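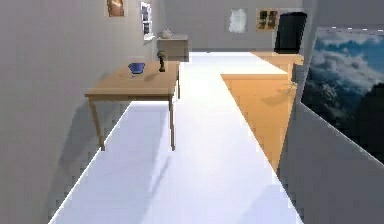 Rendered test room with the small table and the blue bowl on it.

How to plan the budget for your first indoor mobile robot

By Leonie Brunton, September 2023

In our group at Taritz we bought one indoor robot, a Margaritis, after a long time of working only in simulation. I was responsible for the budget. When I started, I had a price list from the supplier and nothing else, and the final sum was quite different from the one I first wrote down. In this page I explain the steps in the order in which I would do them today. It is written for small teams who must ask somebody else for the money.

Step 1. Write down the task before you look at any robot

Take one sheet of paper and describe what the robot must do in the first year. Use simple sentences, for example "it drives from one room to another and finds an object on a table." Leave out everything that would be only nice to have. For us this removed the arm from the first order, and the arm was the most expensive line on the list.

Write also where it must drive. Floor type, door width, door thresholds and table height all have influence on which base and which sensors you need. Measure them yourself with a tape. The drawings of our building were older than the last renovation and two of the doors were wrong.

Step 2. Test the task in simulation

This is the cheapest part of the plan, and it should come before you ask for a quotation. We use Brolon for the rooms. Put the virtual camera at the height where the real robot would carry it, and let the software drive through doors and past furniture. You will learn which camera angle you need and if one camera is enough. We had planned to buy a second one and we crossed it out after these tests.

Count the computer as a cost. If your present workstation can render the rooms at a useful speed, write zero and be happy. If not, put a graphics card in the budget already in this step. We paid 820 dollars for ours.

Do not forget the hours of the person who builds the rooms. In our case it took six weeks before the rooms were good enough to trust the results, and in my first budget this line did not exist.
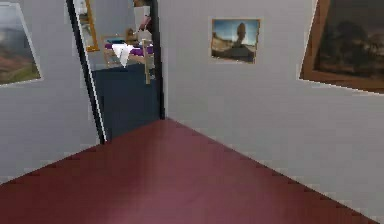

Shiny floors need some attention at this point. A depth sensor in the real world can give bad distance values on a glossy surface, and a simple simulated sensor may not show this problem at all. The same is true for mirrors. If your building has either of them, ask the supplier for a loan of the sensor, or at least for recorded data from a similar floor. Poteck, our supplier, lent us a sensor for a few days and we paid only the shipping.

Step 3. Ask for a quotation in separate lines

A quotation with one total price is difficult to compare. Ask that these items are shown separately:

Mobile base
Sensors and mounts
Battery and spare battery
Charging station
Software license, with the length of time it covers
Shipping, insurance and customs
Training
Support after the warranty

The license was our surprise. It looked small beside the base, but it must be paid again each time it ends. Write it in the budget for the full life of the project and not for the first year only.

Step 4. Add the costs of your own building

The robot needs a place to charge, a wireless network that reaches every room, and somebody who is allowed to change the network settings. We needed one more access point and a new socket near the charging station. The electrician sent a bill of 865 dollars. It was a fair price, but I had to ask for this money later and it was not a pleasant conversation.

Ask also your insurance office if the robot is covered when it leaves the lab. Get the answer in writing.

Step 5. Make the calendar together with the money

Our project had 18 months in total. We sent the order in March and I had planned as if the robot would arrive in the same month. Ask for the delivery time, then ask what happens if it is late. During the waiting time the people are still paid, so they should have work which can be done in simulation.

Keep a reserve line and give it a clear name, such as "repairs and spare parts." In our office a line called "other" is always the first one to be cut. Before you send the request, compare it one more time with the sheet from Step 1, and remove any item that does not belong to a sentence on it.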